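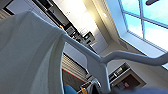

How do you plan storage in a kitchen that shares one room with the living area?

Start with the things that get used every day, measure them, and give each a place within reach of where it is used. Cabinets come after that. Anything that doesn't fit in the kitchen run goes to open shelving on the living side, where the depth can be smaller and the doors can be left out.

Fri 29 December
Posted by Pratwood

Kitchen and living room, Trokdale

The room is one space with a kitchen at one end. White cabinets stand against white walls, with two dark appliances among them, one of which is built in. The large window has a wide white recess, and the ceiling is cream. On the shelf unit, bottles stand on the upper shelf; the lower compartment is dark brown. A set of beige slatted blinds covers an opening in the wall.

The notes on the room are grouped by subject. They cover layout, materials and the small adjustments made since April, when the room went into daily use.

Kitchen run

The run measures nearly 100 inches along the wall. All tall units are on the same line so that the doors close flush. Hinges are the clip-on type with adjustment in three directions. The doors were set at installation and set again in April, after the heating had been off long enough for the panels to move. The second adjustment was small and took less than an hour.

White doors show fingerprints near the handles and very little anywhere else. A damp cloth and plain dish soap are enough. Abrasive sponges leave dull patches that only appear in low light, by which time they are permanent.

Appliances

Built-in appliances should be chosen before the cabinets are ordered. The cutout, the air gap and the position of the outlet are all given in the appliance manual, and they differ between models with the same outside width. In this room the outlets are behind the neighboring units. An appliance can be unplugged without being pulled out first.

Ventilation is the part most often left out of a drawing. Leave 2 inches clear at the back of a tall housing unless the manual asks for more, and cut the vent at the plinth before the units go in. Cutting it later means lying on the floor with a jigsaw.

Dark fronts next to white doors make any uneven gap easy to see. Check the gaps with a strip of card of constant thickness and correct the door, never the appliance.

Window recess

A deep recess spreads daylight sideways into the room, provided the surfaces are pale and kept clear. The paint is a washable matte called Amundsen White. It was applied by roller on the flat faces and by brush in the corners. Condensation collects at the bottom of any recess in cold weather, and a washable paint handles this better than standard wall paint does.

The window faces the weather. The outer seal is checked every fall by running a hand along the edge on a windy day.

Blinds

Horizontal slats suit an opening where the light level needs to change during the day. Narrow slats give finer control but take longer to dust. Close them, wipe downward with a dry microfiber cloth, turn them over and repeat. A beige finish hides dust well enough that the cleaning tends to be put off, and after a few months it takes a damp cloth to remove.

Measure for blinds at the top, middle and bottom of the opening and order to the smallest width. Brackets go into solid material. If there is only plaster behind, use a backing board across the full width.

Shelf unit

Wood was used for the shelves to separate storage on the living side from the white units. The design is the Islow pattern with the depth reduced to 14 inches. At full depth, items at the back were forgotten and the front row had to be moved to reach them.

Bottles are heavy for the area they stand on. Put them near the side supports first and fill toward the middle. A shelf that has already sagged can be turned over if the fixings are the same on both faces, and it will flatten in time.

A low compartment is useful for things that are put away in a hurry. It has no assigned contents. It is emptied once a week and everything in it goes back to where it belongs. The system has held up better than the labeled baskets that came before it.

Finish on the wood is hard wax oil, in thin coats with a light sanding in between. Rings from wet glass come out with fine paper and a little more oil, applied to the whole board so that the edge of the repair doesn't show.

Lighting

Small ceiling lights are used in preference to one central fitting. They are on 4 circuits, of which the kitchen has its own. The color of the lamps is the same throughout. Mixed lamps were tried for a short time and made the cabinets look yellow at one end of the run.

Daylight covers most needs until late afternoon. Lights over a work surface should sit forward of the person standing at it, toward the wall cabinets. Placed behind, they put the hands in shadow.

Floor

Brown was chosen to hide crumbs between cleanings, and it does. Dry dust is more visible than on a pale floor, in particular when the sun is low. Vacuum along the direction of the daylight and the missed areas are easy to find. Chair legs have felt pads, replaced when they start to collect grit.

Still open

The plinth in the kitchen needs one new clip. The shelf unit is due for a coat of oil. The remaining paint is stored under the stairs in a closed tin with the mixing code written on the lid, and the lid should be tapped down all the way around each time it is opened.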